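Ticket 2496: exposure hunting on Plondum camera, outdoor runs
Project: Tremside
Opened by: Soledad Herrera
Status: open

Great first week with the two candidate cameras! I've been running the Plondum and the Aidoo on the same controller, same mount, same stretch of road, and the Plondum is the one I'd love to keep. Color is lovely and the lane detector picks up dashes much farther out than I expected.

One problem though. When there's a lot of bright cloud, auto exposure keeps pumping up and down and the detector loses the far dash for a few frames at a time. The Aidoo doesn't do it, but it smears grass and gravel into mush.

Tried so far:
- firmware reflash, no change
- shutter capped at 1/1000, pumping is slower but still there
- gain locked at 400, steady, but too dark under trees

Bright cloud over the top half, dull reddish road below, and a dark tree on the left is the kind of view I'm testing on:

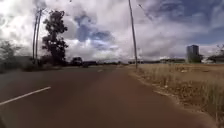 Volodymyr Didenko: Have you looked at the metering window? Plondum ships with it set to full sensor, so the sky gets a vote. Move it to the lower part and leave gain on auto. There are 3 presets in the Galteo controller menu, and "ground" is the one you want.

Oh, that's a nice find, I'd only ever opened the first tab in that menu! Set to ground, gain back on auto, shutter cap removed so I'm changing one thing at a time. Bench replay looks much calmer. Road run is next, then the Aidoo again with the same preset so the comparison stays fair.

Leaving this open until both logs are attached.

Soledad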